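Rolia (software)

Rolia is a software package for planning and controlling wiping motions on flat household surfaces. It takes as input the video from a camera worn or mounted at head height and produces paths for one or two arms, together with a target pressing force. The package was started at Tiriva, a small robotics company, and is now maintained together with the Stallden laboratory. It is used mostly in research on table cleaning, and to a smaller degree on kitchen counters and shelves.

Background

Wiping is an old problem in robot control. A simple method is to cover the surface with parallel lines and to keep the force constant, and for a dry and empty table this gives an acceptable result. The difficulty begins when liquid is present. The cloth changes its shape, the friction is different on wet and dry parts, and the liquid can be pushed to places which the planner considered finished. Earlier programs treated the table as a fixed map and did not look at it again after the motion had begun.

The authors of Rolia decided to estimate the state of the surface continuously. For this they collected recordings of people wiping tables in ordinary rooms, seen from the head. The first release contained 300 recordings, and the present one contains 1327. Each recording is divided into short segments, and for every segment the hands, the cloth and the edge of the table are labeled. Wet areas are labeled separately, as their borders move from one segment to the next.

Perception

The perception module has three stages. The first finds the plane of the table and its edges. The second finds the hands and the cloth. The third divides the remaining surface into cells, and gives each cell a probability of being wet. Glossy reflections are the main signal here, and the darkening of the material is the second one. On wood the two signals are often in disagreement: a dark streak in the grain can look like moisture, and a wet cell without light on it can look dry.

A cell is accepted as wet only when it was seen from at least two head positions. Reflections move with the viewer, while the grain stays in its place – this difference is the basis of the method.

The hand which does not hold the cloth is also tracked. In many recordings it rests on the table, and the first version of the software marked it as an obstacle. From the second version it is classified as a support contact, and the planner may leave it in place until the path comes near.
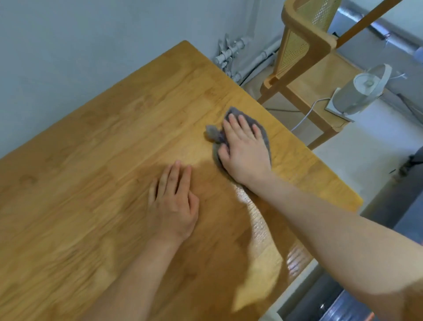 MacBrayne wrote in the project's discussion pages that the support contact should not be copied to the robot at all, as a fixed arm does not need to lean on anything, and that the label is useful only for understanding the human recordings. The maintainers kept the label but made it optional. In the default configuration a robot with two arms keeps the second one above the surface.

Planning

The planner works on the same cells. It prefers strokes which begin at the outer border of a wet area and go toward its middle, so that the liquid is not spread further. Each stroke is limited to 32 cells in length, after which the surface is estimated again. If the wet area has grown during the stroke, the next stroke is moved outward and the pressing force is lowered.

The form of the cloth is not modeled in detail. Rolia describes it as a flat region under the palm or gripper, with an uncertain margin around it. Cells in the margin are not counted as wiped. This makes the plan longer, but missed places near folded parts of the cloth became less frequent.
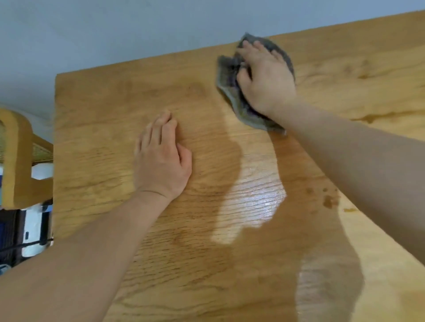 Right hand with a gray cloth near the far edge of a wooden table, with a wet area on the wood.

Control

The controller runs separately from the planner, at 800 cycles per second, and holds the force in the direction normal to the table. Movement along the surface is controlled by position. Near an edge the force is reduced step by step, and the last cells are wiped with a motion parallel to the edge.

Limitations

Rolia does not distinguish water from other liquids. Glass tables are not supported, and very dark surfaces give unstable estimates. Soaked cloths are another known weakness: the software has no measure of how much liquid the cloth already holds, and the operator must set a limit on the number of strokes by hand.

See also

Coverage path planning
Hybrid force and position control
Surface state estimation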